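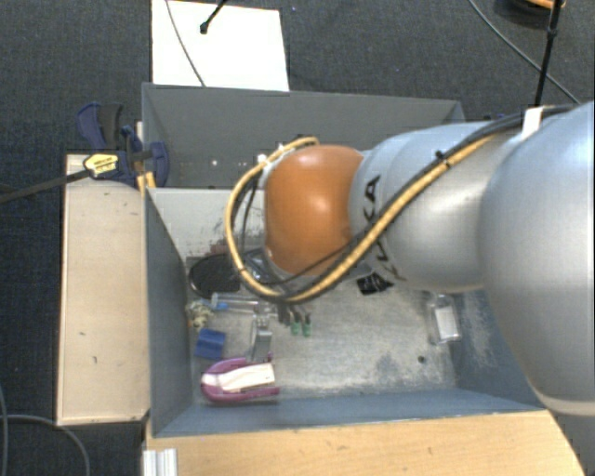

金属ビンの左側に集まった小物と、その上に先端を下ろしたアーム

製品情報 > 仕分け・ピッキング > 混載ビン対応 > Brunness

カテゴリ：ビンピッキング／返却品・雑小物／アーム別売

Brunness 混載ビン仕分けステーション

「その他」と書かれた箱の中身を、誰が仕分けるか。どの現場にも担当者はいるのですが、職務記述書には載っていません。たいてい一番手の空いていそうな人が指名され、その人は翌週から手が空いているように見えない歩き方を覚えます。

Brunnessは、その箱のための装置です。深さのある金属ビンに種類も形もばらばらの小物をまとめて入れ、アームで一点ずつ取り出し、行き先別のトレイに置いていきます。同じ部品がきれいに並んだ箱を高速で空にする装置をお探しの場合は、当社の別製品か、他社のもっと速い製品をご覧ください。営業からはこの一文を消してほしいと言われていますが、見積もりのあとで気づかれるより話が早いので残してあります。

■ 何が入っているビンか

硬いブロック状の物、透明な容器、くしゃくしゃの黒い物、U字形の物、絡まった何か。雑小物のビンは、重力と人の都合で中身が片側に寄ります。ばらまいたつもりでも寄ります。壁際に寝ている物、ほかの物の腕の間にはさまっている物、上から見ると全部ひとつに見える物。認識ソフトウェアNodoraは、こういうビンを相手にする前提で作られました。

Nodoraは品名を当てようとしません。見ているのは「いまつかめる場所があるか」と「つかんだとき、隣がついてこないか」の二点で、品名は取り出したあとに読み取り台で確認します。つかむ前に正体を知りたがる設計だった試作機は、透明な容器の前で長考に入り、見ている人のほうが先に昼休みになりました。

透明な物と黒い物は、いまでも得意科目とは言えません。ラベルが貼ってある透明容器ならラベルを手がかりにしますし、ラベルが裏を向いていれば後回しにします。後回しにした物が最後まで残ることもあります。その場合は画面に「お願いします」と出ます。以前は「認識エラー 対象不明」でしたが、導入先の方に、怒られている気がすると言われて変えました。

■ 導入先での話：Orozcoの返却品室

Orozcoは、貸し出した工具セットや実習用のキットが戻ってくる会社です。戻ってきた箱を開けると、貸した物と貸していない物が一緒に入っています。後者をどうするかは社内規程に二ページほど書かれていて、前者よりも長いそうです。

この部屋では、以前は二人がビンの縁にかがみ込んで、朝から小物を拾っていました。深い箱の底に手を伸ばす作業は、最初の一箱は何でもありません。午後になると腰が意見を言い始めます。返却品室を束ねるLeopold Oberholzerさんは、導入前の状況を次のように話しています。

「箱を斜めに立てかけたり、踏み台を置いたり、工夫はひととおりやりました。踏み台につまずいた人が出て、踏み台は禁止になりました。その次に出た案がロボットです。順番としては飛びすぎだと思いますが、予算の申請書は踏み台のときより薄くて済みました」

導入後、アームが自力で取り出せた割合は86％でした。残りは人が拾います。カタログにはもっと大きな数字を載せるものだと助言をいただきましたが、Oberholzerさんから「残りを拾っているのはうちの人間なので、なかったことにしないでください」と釘を刺されています。なお、この数字はOrozcoの返却品での結果で、お客様の箱の中身がもっと行儀の悪い場合は下がります。行儀のよい箱なら、そもそもこの装置は要らないかもしれません。

■ 仕事はどう変わるのか

装置の前に立つ人の一日は、次のようになります。

朝、ビンを置きます。ビンは動くと困るので固定します。開始ボタンを押します。アームが下りていき、何かをつかんで上がってきます。初日はほぼ全員がこれを眺めます。眺める時間は工数に入れておいてください。入れずに計画を立てた現場では、初日の夕方に必ず反省会が開かれます。

二日目からは、眺めるのに飽きた人が読み取り台の横に座り、出てきた物の状態を見る仕事に移ります。傷があるか、部品が欠けていないか、そもそも自社の物か。これは拾う作業の合間に片手間でやっていた判断で、片手間だったころは「たぶん大丈夫」の棚がいつも満杯でした。Orozcoではこの棚がいったん空になり、そのあと別の物が置かれました。いまは菓子です。

うまくいかない話も書いておきます。拾う仕事がなくなると、拾いながらしていた雑談もなくなります。Orozcoの二人は向かい合ってビンに手を入れていたので、一日中話ができました。装置の導入後は一人が読み取り台、もう一人が棚入れになり、部屋の両端に分かれました。一か月ほどして、どちらからともなく机の位置が変わり、当社の据付図とはだいぶ違う配置になっています。保守で伺った当社の者が図面を直そうとしたところ、現物はそのままにして図面のほうを直してくださいと言われました。直しました。

「人が要らなくなりますか」というご質問もいただきます。経営側の方からは期待を込めて、現場の方からは別の調子で。Orozcoの返却品室の人数は変わっていません。ほかのお客様については、当社が決めることではないのでお約束できませんが、人数を減らす前提の試算書を当社が作ることはしていません。残りの品を拾う人が必要で、その人は箱の中身を知っている人であるほうが、装置の側もずいぶん助かります。

■ 教える、待つ、止める

操作教育は15分で終わります。画面のボタンは開始、一時停止、終了、それから「これは触らないで」の四つです。最後のボタンは、画面上でビンの一部を指で囲むと、アームがそこを避けるようになるものです。割れ物のために用意したのですが、実際にいちばん使われているのは、誰かが落とした私物の鍵を囲むときだそうです。鍵は停止してから手で取ってください。

15分のうち半分は、止め方に使います。アームが動いている間はビンの中に手を入れない。これだけのことを、皆さん真剣な顔で聞いてくださり、そして三日目あたりで「ちょっとだけ」と手を伸ばします。安全柵または同等の検知装置なしでのお引き渡しはできません。ちょっとだけの手にも反応します。

新しい種類の品が増えたとき、事前の登録は不要です。ただし、つかみ損ねが続いた品についてはNodoraが画像を一覧にして見せてきますので、月に一度くらいは見てやってください。見なくても動きますが、同じ品を同じように落とし続けます。この点だけは妙に新人らしく、現場では名前をつけられがちです。銘板に別の名前のシールを貼られた場合も、保証には影響しません。

■ ケーブルについて

アームに沿わせるケーブルの取り回しは、据付のときに必ず議論になる項目です。きれいにまとめすぎると関節を曲げたときに突っ張り、余らせすぎると輪になってビンの中の物に引っかかります。ちょうどよい余り方は現場ごとに違い、当社の据付担当は一度まとめてから動かし、ほどき、またまとめます。立ち会いの方には無駄な作業に見えるようですが、そのまま見守っていただけると助かります。結束の位置は引き渡し時に写真で残しますので、あとから親切な方が整頓してしまった場合も元に戻せます。整頓は善意で行われるため、防ぎようがありません。

■ 構成と仕様

本体構成：架台、上方カメラ一式、読み取り台、制御盤、認識ソフトウェアNodora
アーム：別売。お手持ちのアームを使う場合は、型式をお知らせください
把持部：お客様の品に合わせて選定
ビン：上面開放の金属製箱形。お手持ちの物も可（内面に傷や擦れがあっても使えます）
読み取り台の高さ：900 mm（固定）
仕分け先トレイ：最大8枚
操作画面の言語：日本語、英語、ドイツ語
設置場所：屋内、床が平らな場所

読み取り台の高さが固定なのは、可動式の試作機で、二人の使用者が互いに高さを戻し合う状態が続いたためです。背の高い方、低い方には椅子のほうを調整していただいています。不公平だというご指摘はもっともで、可動式はいまも検討項目に入っています。検討項目の一覧は長いです。

トレイが8枚あると、行き先も8通り作りたくなるものですが、最初は少なめをお勧めします。Orozcoは全部使い切る形で始め、そのうちの一枚が「あとで考える」になりました。人が作った箱の分類が、そのままトレイの上に引っ越してきたことになります。現在は「貸出品」「他人の物」「修理」「廃棄」で落ち着き、あとで考える物はあとで考えずにOberholzerさんの机に届きます。

■ ビンの準備

内側が光る新品のビンよりも、使い込んで艶の落ちたビンのほうが認識は安定します。買い替えのついでに装置を入れたいというご相談では、まず古いビンを捨てないでくださいとお願いしています。捨てたあとにこのページを読んだ方は、お問い合わせください。つや消しのシートをお送りします。

入れる量は、底が見えるくらいまで。山盛りにしても動きますが、上の物を取ると下の物が崩れ、そのたびに撮り直しになります。人なら崩れる音を聞きながら次に手を伸ばせるところを、装置は律儀に最初から見直します。せっかちな方ほど、少なく入れてください。

液体の入った容器、刃先の出た物、電池の膨らんだ物は入れないでください。返却品の箱にはどれも入っています。開梱のときに人が目を通す工程は、省けません。ここを省けるように説明している資料がもし当社名義で出回っていたら、お知らせいただけると大変ありがたいです。

■ よくいただくご質問

夜間に無人で動かせますか。
動かせます。ただ、「お願いします」の画面のまま朝を迎えることがあります。Orozcoでは夕方に一度ビンを入れ、終わったところで止まる設定にしています。朝いちばんに残り物を見るのが好きな人と嫌いな人がいるので、当番制にしたと聞いています。

人より速いですか。
一点だけなら、慣れた人のほうが速いです。夕方の人と比べると差は縮まります。導入の理由が速さだけの場合は、先に試験をしてからお決めください。

音はうるさいですか。
アームよりも、トレイに物が落ちる音が気になるという声をいただきます。トレイの底に布を敷いた現場があり、当社も真似をして標準の敷物を付けるようにしました。考えた方には敷物を一式お送りしました。

つかみ損ねた物はどうなりますか。
ビンに戻るだけです。ビンの外に落ちた場合はアームが止まり、拾って戻すまで待ちます。台の下に転がった物は、昔ながらの方法で探していただくことになります。

■ 試験のお申し込み

お手持ちの「その他」の箱を、中身ごとMevilhamの試験室へお送りください。見栄えのする物を選んで詰め直す必要はありません。選び直した箱で試験をすると結果がよく出て、据付の日に全員が気まずい思いをします。封をする前に、私物が入っていないかだけご確認ください。試験後はトレイ別に分けてお返しします。元どおりに混ぜてほしいというご要望にも対応しています。

試験室の受付は4月を除く毎月です。4月は試験室の人員が、ほかの部署の新人研修に借り出されています。結果の報告書には、取れた物と取れなかった物の両方が写真付きで載り、取れなかった物が先に並びます。

────
当サイトではクッキーを使用しています。閲覧を続けると、使用に同意いただいたものとみなします。［同意する］［設定を変更］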